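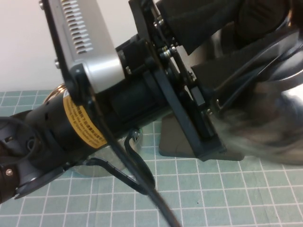 Chamado 1000 – Ruído no tubo da sala de corte
Aberto por: Kenza Radwan
Local: Fetwood, sala 7
Estado: em observação

O tubo bate na parede quando abrem a água no andar de cima. Acontece desde abril, mais de manhã.

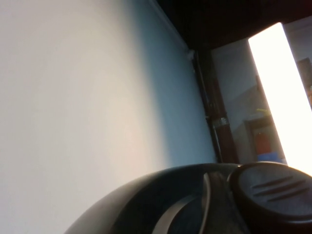
A Drumel pediu o ponto exato do ruído. Encostei a mão e a vibração é mais forte acima da braçadeira metálica, no lado onde o cabo escuro desce junto ao tubo marrom. Abaixo dela quase não se sente.

Florencio Barrios reapertou a braçadeira em 2 de julho de 2021 e pôs duas tiras de borracha atrás do tubo. 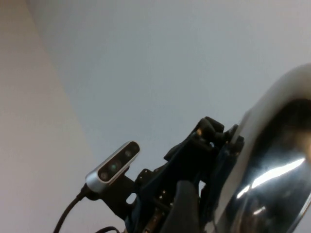 O ruído baixou, mas voltou uma vez à tarde – durou cerca de 2 segundos. Mantenho o chamado aberto.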